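The Counter Situation

Mar 17, 2021

So I finally did the thing I've been threatening to do since last July, which is take every single item off the kitchen counter and put back only what I use. I gave myself one evening. It took 3, if you count the one where I mostly sat on the floor sorting lids and eating crackers.

Some background for anyone new. When we moved into the place on Garura Street the kitchen came with almost no counter at all, just a strip by the sink wide enough for a cutting board if you didn't mind it hanging over the edge. I lived with that way too long. Then I found a brown table at the Engelbrecht thrift store for $62, dragged it home (borrowed truck, lots of swearing), pushed it up against the white wall and declared it The Counter. And it was wonderful for a month or so! After that it became the place where mail goes to die. Mail, batteries, a bike light, the good scissors, the bad scissors, a bag of birdseed. We don't have a bird feeder.

My rule this time was that it had to be something I reach for when I'm making food or something I drink coffee out of. That got rid of a shocking amount. The blender went up high, the mail went to a hook by the door, and I gave the bread machine to my sister, who has already made more bread with it than I ever did.

The toaster oven stays. I will not be taking questions. It's the white one with the pink handle on the door, and I know a big chunk of people would tuck it away in a cupboard, but I use it twice a day and in the summer I use it for everything so I don't have to heat up the whole apartment. Cheese toast, leftover pizza, one sad potato for lunch. I do want to get better about crumbs.
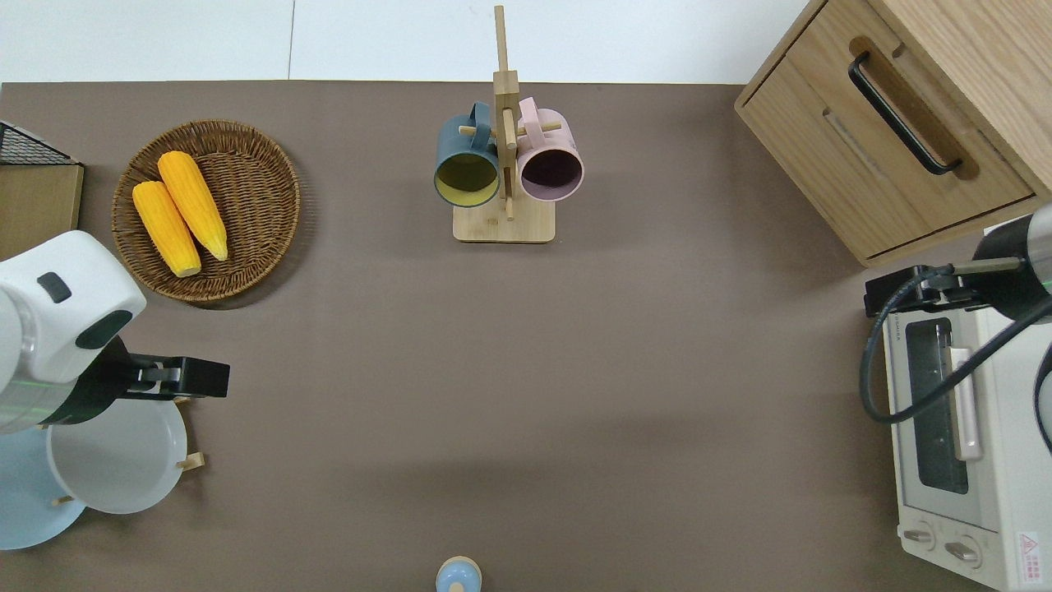

The mug tree was the big argument, and I had it entirely with myself. I own way too many mugs. They used to live in a stack, which meant the one I wanted was always on the bottom, and then I bought the tree and just hung mugs on it until it leaned. Now it gets 2 and that's it, the dark teal-gray one with the yellow-green inside and the pastel pink one with the purple inside. I love that they're both a surprise when you look in. Everything else went in a box under the bed, and if I haven't gone digging for one by July, the box goes to Engelbrecht.

Corn lives in the round woven basket, at least this week. I bought that basket at the Mokcombe craft fair for fruit, but it's pretty shallow and apples roll right out if you bump the table, so it has turned into the "eat this soon" basket. I like it much better that way. When the corn is sitting out where I can see it, I cook it. When it's in the fridge drawer I find it again when it's a science project.

Plates stay out too, in a stack, mostly so I can grab one with my elbow while holding something hot. The little light blue container with the lid is salt, the flaky kind. I used to keep a Flekik tin for that but the lid never sat right and one humid week turned the whole thing into a brick.

Oh, and the wooden cabinet with the long black handle! I almost got rid of it. I'd been using the drawers for takeout menus and mystery keys. I cleaned it out, wiped it down, and now dish towels go in the top and the bottom is foil and parchment and that sort of thing. I keep opening it just to look.

Next up is the pantry shelf, where I'm pretty sure there's a bag of 250 coffee filters for a coffee maker I don't own anymore. If you use the cone kind and live anywhere near me, please come get them.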